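收伞

作者：雨后的窗

比赛前的那个晚上，社团教室里还剩下三个人。我是其中一个，但我不太会写程序，我负责的是伞。

我需要先解释一下。我们的学校在Veltdale，是一个多雨的小城。每年七月，Hindholm要举办学生机器人比赛，今年的题目叫做“家里的小事”。别的学校选了叠毛巾、摆餐具，我们的社长选了收伞。她说，在Veltdale，每个家庭都有伞，每个人都讨厌收伞。老师听了以后，安静了很久，然后说可以试一试。

我刚来这个国家的时候，语言说得慢。开会时别人已经讨论到第三个问题，我还在想第一个问题的答案。所以分工的时候，我举手选了最不需要说话的工作：准备伞，打开伞，把伞放到桌上，等机器失败，再把伞重新打开。

第一个星期，我打开了伞200次。这个数字我写在本子上，因为社长要求每次都记录。时间，伞的方向，失败的样子。“失败的样子”这一栏最难写。我查了很多词典，学会了“打滑”、“缠住”、“松脱”。有一次我不知道怎么写，就写了“它好像改变了主意”。第二天，有人在旁边用铅笔画了一个笑脸。

我们给左边的手臂起名叫Tulow，给右边的叫Owusu。Tulow是社长家乡的一条河，Owusu是老师以前的同学，据说他做什么都很慢，但是从来没有打破过杯子。这两个名字和它们的性格正好相反。Tulow谨慎，Owusu着急。Owusu常常还没有等到Tulow抓稳，就开始拉。

那天晚上也是这样。社长坐在电脑前面，头发用一支笔夹着。另一个同学躺在两把椅子上，说他没有睡觉，只是在闭着眼睛想问题。我把伞递过去，退后一步，说：“好了。”

两只手臂一起伸向桌子的远处。

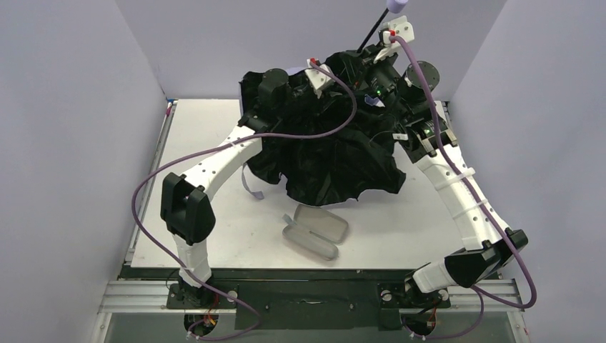

“停一下。”我说。

在这个教室里，我很少说这句话。社长按了暂停，转过头来看我。躺在椅子上的同学也睁开了眼睛。

我的脸变热了。我知道我想说什么，可是那些词没有按照顺序来。我说，它们收伞的时候，像是在打架。我说，布没有自己的形状，你越用力，它越不听话。我奶奶收伞的时候，先轻轻地抖，让每一片布都回到自己的位置，然后才用手去拢。她不看伞，她看外面的雨。

说到这里，我觉得说得太多了。比赛的规则里没有奶奶，也没有雨。

“抖。”社长重复了一遍，“怎么抖？”

我从柜子里拿了另外一把伞，做给她看。她让我慢一点，再慢一点，最后慢得好像在水里。闭着眼睛想问题的同学已经站起来了，他用手机给我录像，一边录一边小声数拍子。我的手腕转了2次，停下，再往下一沉。我从来没有发现奶奶的动作里有一个停顿。

他们开始改程序。我不懂那些句子，但是我看见社长在其中一行的后面写了一条说明：“在这里等布。”

我们又试了大约54次。有时候Owusu还是着急，有时候Tulow抖得太轻，布一点也没有动。我继续记录，继续打开伞。自动售货机里的热可可卖完了，我们就喝热的玉米汤。窗户外面下起了雨，后来停了，后来又下。

快到12点的时候，有一次，两只手臂抖完以后都停住了。教室里很安静，我听见风扇的声音。然后Owusu慢慢地转，布一层一层地贴上去，不太整齐，有一个角还露在外面。

没有人说话。社长看着我，好像在等我判断。

我拿起本子，翻到“失败的样子”那一栏。我想了一会儿，画了一条横线。

“这个角呢？”同学问。

“奶奶的也会露出来。”我说。

他笑了，又躺回椅子上去。社长把头发里的笔拿下来，在我的本子上签了名字，字很大，压住了横线的一半。

回家的路上雨还没有停，我这才想起来，我自己的伞留在教室里了。我站在校门口的屋檐下，把书包抱在前面，右手的手腕还在一下一下地转。

2020-07-27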